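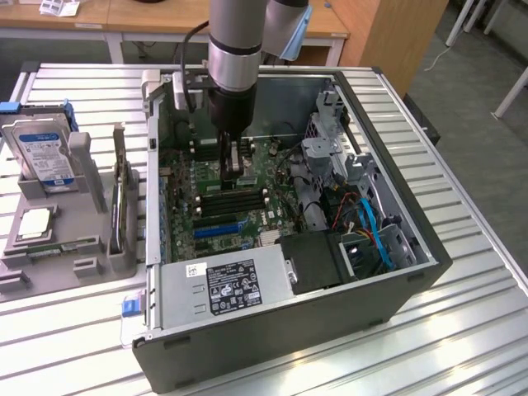

Figure 1. Gripper above the memory slots of an open desktop computer.

Reading a founder's story: a report on "The Long Bench"
Business Communication, semester 2 project
Kojo Osei

1. Purpose

The task was to choose a book-length account of a technology company and report on how the author builds the story of its founder. I chose The Long Bench, a company history of Trodon, which began by repairing office computers in Kurnetti and later moved into making its own circuit boards. The book runs to 12 chapters. I read it twice, once straight through and once with a coding sheet.

2. Method

The coding sheet had a row for each passage where a decision is described. For each one I wrote down who the author credits, where the information came from and whether anyone disagrees with that version. This gave 170 passages. Passages that only describe products or buildings were left out. Where a decision came up more than once I coded each mention separately, which gives more weight to the events the author keeps going back to.

I also compared the book with the company newsletters held in the library at Bawa. The newsletters cover seven years and stop just before the move to the larger factory, so the last part of the book could not be checked this way.

3. Findings

The founder is credited with most of the decisions in the early chapters. That is reasonable while the firm is a single workshop, but the pattern hardly changes once it has separate departments. The design manager gets a full chapter and is then mentioned only in passing. The newsletters give her a much larger role, particularly in the choice to stop taking repair work from schools.

The book relies heavily on interviews with the founder. Former staff are quoted too, although mostly on his personality – his temper, his long hours, his habit of rewriting other people's letters. They are seldom asked about money or planning. The takeover offer from Grakov is told entirely from the Trodon side, and the author does not say whether Grakov was approached for comment.

Childhood material takes up more space than I expected. The author links the founder's first radio kit to decisions he made as an adult, and returns to the kit in the final chapter. I found no source for the link apart from the founder himself.

4. Discussion

The book is easy to read and the technical parts are explained clearly. The chapter on the failed printer line is the strongest because several people give different accounts of the same meeting and the author lets them stand. If more chapters had been written that way the book would be more useful as a history.

My coding has limits. I worked alone, so there was no second reader to check my judgements, and some passages could have gone either way. Newsletters are also written to please staff and customers, and should not be treated as neutral.

5. Further work

A second student could code the same chapters and compare results. It would also be worth looking for local newspaper reports from the time of the Grakov offer. I did not get to these before the December deadline. The blank coding sheet is in Appendix A and the list of newsletters is in Appendix B.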